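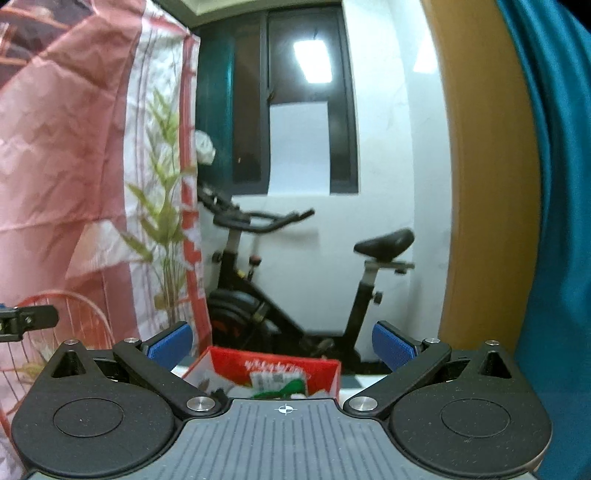

Forum > Around the House > Sorting and Storage

Tags: boxes, cards, small spaces

stavolow12
Do you keep the red paper boxes things come in? Mine has ended up on the white table with a card or packet in it, and I never put anything else away.

Zekodport
Recycle it. Paper goes soft at the corners by December.

S. Geerts
Disagree. I've had two going for years, one for receipts, one for stamps.

Zekodport
Receipts can go in a drawer.

stavolow12
No drawers in that room, just the table and the exercise bike. Keeping it for now.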